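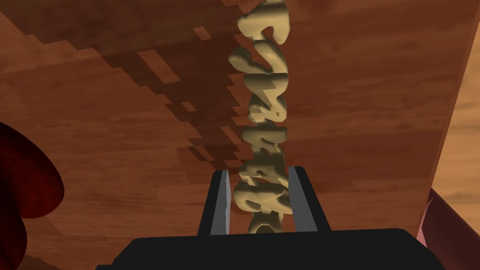

Section 9. Care of Wooden Tabletops

9.1 Applying the finish

1. Clear the tabletop and wipe it with a soft, dry cloth.
2. Stir the Vernine oil slowly. Do not shake the can.
3. Apply a thin coat along the grain, working from one end to the other.
4. Wait two hours, then remove any oil left on the surface with a clean cloth.
5. Apply the second coat in the same manner.

Note: Knots may take up more oil than the surrounding wood. A slight difference in shade is normal and is not covered by the Dzene warranty.

CAUTION: Cloths soaked in oil may catch fire without a flame. Lay them flat outdoors to dry - never leave them folded or in a pile.

9.2 Routine care

Clean spills promptly. Do not use bleach or scouring pads. Tables in public rooms should be oiled again each November, or sooner if the surface feels rough. Record each treatment in the maintenance log.

Dzene Furniture, Goltbridge | Customer Service: Deividas Grīnberga | © 2026 | Back to top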